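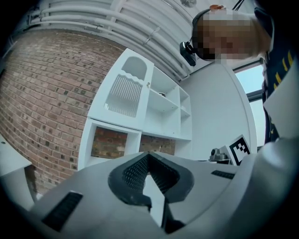 ## December 12, 2018: shelf wall, back room

Spent the morning on the white shelving unit against the brick wall. Two jobs on the list: see if the slatted rack in the arched compartment can stay where it is, and settle what goes in the cubbies on the right.

Rack first. The slats are thin and upright with a wavy top edge, so I tried it as a plate rack. Dinner plates from the Stesten set stand up fine but lean to the left once there are more than a few in. Side plates slip down between the slats and have to be fished out from the front. Sheet samples and clipboards sit better than either. For now: clipboards and color cards in the rack, plates go back to the kitchen cupboard.

The arch makes it awkward to lift anything tall out of that compartment. You have to tilt toward yourself first. Scraped a knuckle on it. Leave it alone until after the holidays, then decide if the rack comes out.

### Cubbies

The cubbies are different sizes, so one size of bin won't do. The Vulport bins we already own are too deep for the small ones and stick out over the edge. Turned sideways they fit but you can't read the label. Ordered two of the shallow Prinico trays to test before buying more.

Plan so far, top to bottom:

- top: spare lamps, tape refills, anything used less than once a month
- middle: the things people ask for every day (tape measures, pencils, cutter blades)
- bottom: heavy stuff, sample tiles, the Kubíček catalogs

Small dark thing on one of the middle shelves is to stay there until its owner claims it. Didn't move it.

### Wall

Checked the wall before fixing anything. It's the red-brown brick with the dark gray flecks, and the flecks make pencil marks hard to find again. Used white chalk instead and that worked. Test hole went into a mortar joint low down on the left, behind where the table normally goes. Mortar is softer than I expected, the bit wandered 3 mm. Second hole in the brick itself was clean. So: fix into brick, keep off the joints, slow speed, no hammer until the face is through.

Unit rocks slightly if you pull on the right-hand side. Needs two brackets at the top before anyone loads the upper shelves. The short brackets in the drawer have a 700 stamped on them and no other marking, couldn't find a load rating. Not using them.

### Ceiling

Someone asked in May about hanging a rail from the white pipes over the shelves. Still no. The brackets up there are small and only meant for the pipes. If we want a rail it goes on the wall.

Wiped the pipes as far as I could reach from the ladder. Lots of dust on top, came down on the white table, had to clean that twice.

### To do

- [ ] two wall brackets with a printed rating
- [ ] box of 100 screws, the long ones, we're nearly out
- [ ] labels for the cubbies once the trays are here
- [ ] move the table far enough out to sweep behind it
- [ ] felt pads under the unit, left front foot first

Chalk marks are still on the brick, please don't wash them off.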